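Why Did the Robot Let Go?

Hi, I'm Mackenzie Friesen, and I teach robot arms how to pick things up. Today I want to tell you about the time one of mine got it wrong — over and over again!

Before we let a real arm try anything new, we let it practice inside a computer. It's a bit like a video game (there's a table, there's an arm, there are things to grab), and if something gets dropped, no one's toes are in the way. Our practice world is called Petis.

In March I gave the arm a job. Pick up a cube, lift it, hold it still. Easy, right? I set it to try 80 times and went to eat my sandwich. When I came back, it had dropped the cube 50 times! The fingers closed, the cube went up, and then — plop.

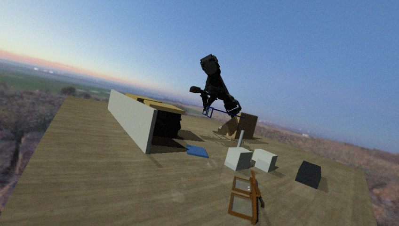
My first guess was that the cube was too slippery. In a computer world you can change how slippery things are just by typing a number, so I made it grippier. Plop. Then I slowed the arm down. Plop again!

So I played one of the drops back very, very slowly, and there it was. The fingers started to open before the arm had finished lifting. Two messages were getting mixed up. One said "keep holding" and the other said "all done, let go," and the second one was jumping the line. Have you ever had two grown-ups tell you different things at once? Then you know how my poor robot felt.

Engineers call a mistake like this a fault. To fix it, I added a rule: the arm can't let go until it has checked that the lift is over. I also made a stop rule, so if two messages don't agree, the arm freezes and waits for a person.

A real arm can be strong and heavy, and a dropped block can hurt. If you ever visit a robot lab, stay behind the line on the floor, even when the arm is standing still. It might just be waiting for its next message.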